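In Praise of the Color-Sorted Rag

I am going to make a case for something small, and I am going to make it with my whole heart. Every home, shop and studio should pick a color for each cleaning job, buy cloths in those colors, and give each color its own bin. That's the entire idea! I have been living with it since June and I can't stop talking about it, as Dwayne Tran, who shares a wall with me, will confirm.

My conversion came at a community kitchen in Flultoswood, where Rohani Yusof runs the cleaning side. They go through 400 cloths a month there. Before Rohani, they were all white, all thrown in one hamper, and all under suspicion. You'd pick one up and wonder whether it had last met a countertop or a drain. Now it's orange for anything greasy and blue for glass and counters, and the wondering is gone. A new helper learns it in the time it takes to tie an apron.

People tell me this is fussy. My friend Sheyla Lozano says a rag is a rag, and that hot water forgives everything. I love Sheyla, but I have seen her windows. A cloth that has spent its life on stove grease leaves a film on glass no matter how many times you wash it, and then you're out there at 7 in the evening chasing streaks around with the sun coming in sideways. Keep one set that never touches grease and the streaks mostly stay away.

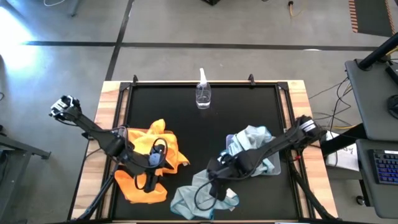

Color does the work that labels can't. I tried labels first (masking tape, marker, very neat capitals) and they came off in the second wash. A bright orange cloth next to a light blue one needs no tape at all, and you can tell them apart from across the room even when they're crumpled up and flopping over the sides of their containers. And please, let them flop! Folding is where most people give up. I folded mine for a week, 28 cloths, edges squared, and by the end of it I hated the whole business. Toss them in. A cleaning cloth is going to be wadded up in your fist a minute later anyway.

The bins matter more than you'd think. Low and open is best - no lid, no drawer, nothing to pull. If you have to put down the spray bottle to get at a cloth, you'll grab a paper towel instead, and there goes the money. Mine cost me 20 dollars for the pair, and I keep them right where I work, at hand height.

I'll give the skeptics one point. Two colors is plenty for most of us. I got carried away in the first month and added yellow and green, and then I was standing in the laundry room trying to remember what green was for. Green went to Dwayne. He uses it on his bike and seems happy.

So start with two. Wash them separately the first few times, since the orange can bleed, and skip the fabric softener, which makes any cloth worse at drinking up water. Then go wipe something.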